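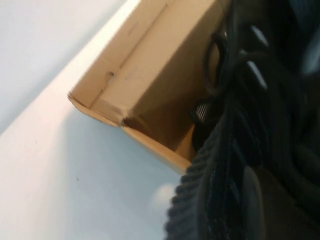 **Saving your talk as a video**

January 11, 2019

Sendimik 3 came out in December, and the part most readers have written in about is the new video export. It turns a set of slides into a single file that plays on a laptop, a phone or the screen in the foyer at Orkwood without the program being installed.

To use it, open your slides, go to File and choose Save as Video. You are asked for a size first. The middle setting is fine for most rooms. The largest one takes a long while on an older computer, and on the projector at Orkwood we couldn't tell the two apart.

Next, set how long each slide stays up. The program suggests five seconds, which is too short for anything with more than a line of text on it. You can change single slides afterwards by clicking the small clock under each one.

Music is added last. If the track is longer than the slides it fades out, but if it is shorter it stops dead and the remaining slides run in silence. Tick Repeat if you don't want that.

There are two faults to know about. Accented letters go missing from titles when the Plumberg typeface is used, so a slide headed Bermúdez comes out as Bermdez in the finished video. It looks correct while you are editing, so play the file through before you send it to anyone. Changing the heading to another typeface cures it. The other fault is that web links stop working once the slides are a video. Write the address out in full on the slide if people will need it.

The update is free if you already have version 2. Anyone still on the first version has to buy it again, and old slide files should be copied somewhere safe before they are opened, as they can't be saved back to the earlier format.

The help sheet for the video export has been downloaded 3,233 times so far. A revised copy with larger screenshots will go on the downloads page with the next issue.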